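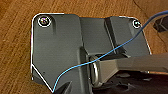 Suporte cinzento-escuro sobre madeira.

A revista da Jadari saía quatro vezes por ano e ficava empilhada junto às caixas, ao lado das pastilhas. Tinha 60 páginas, receitas a mais e um editorial assinado pelo diretor da cadeia, que nunca o escrevia. Quem o escrevia era Līga Lepik, na agência Trorkow, num segundo andar com vista para o parque de estacionamento.

Em julho, o cliente pediu uma reportagem sobre um produtor de queijo chamado Venckus. Queria 200 palavras por página, sete páginas, e que se percebesse que a loja o tratava bem.

Līga foi de comboio até Stenatness. Venckus recebeu-a no pátio, de avental, e mostrou-lhe as prateleiras de cura sem dizer quase nada. Tinha 62 anos e uma filha que não queria ficar com a queijaria.

– A loja paga a horas? – perguntou ela.

– Paga. Paga pouco, mas a horas.

Ela apontou as duas frases no caderno. Depois comeram pão com queijo na cozinha e falaram de outras coisas, do preço do gasóleo, de um irmão dele que vivia na Suécia.

Na agência, escreveu o texto numa tarde. Pôs o avental, as prateleiras, o irmão. Pôs também a resposta inteira. O chefe leu, riscou a segunda frase e deixou a primeira.

– Assim fica «Paga» – disse Līga. – Ninguém responde só isso.

– Então tira a pergunta.

Tirou a pergunta. Ficou um parágrafo sobre a luz da manhã na queijaria, embora ela lá tivesse chegado depois do almoço.

O número saiu a 3 de agosto de 2021. Līga meteu dois exemplares num envelope e juntou uma folha dactilografada com a versão que tinha escrito primeiro. Na volta do correio veio um queijo pequeno, embrulhado nas páginas das receitas. Não trazia bilhete. Ela cortou-o na copa da agência, deu uma fatia ao chefe e voltou para a secretária, onde a esperava o editorial de outono.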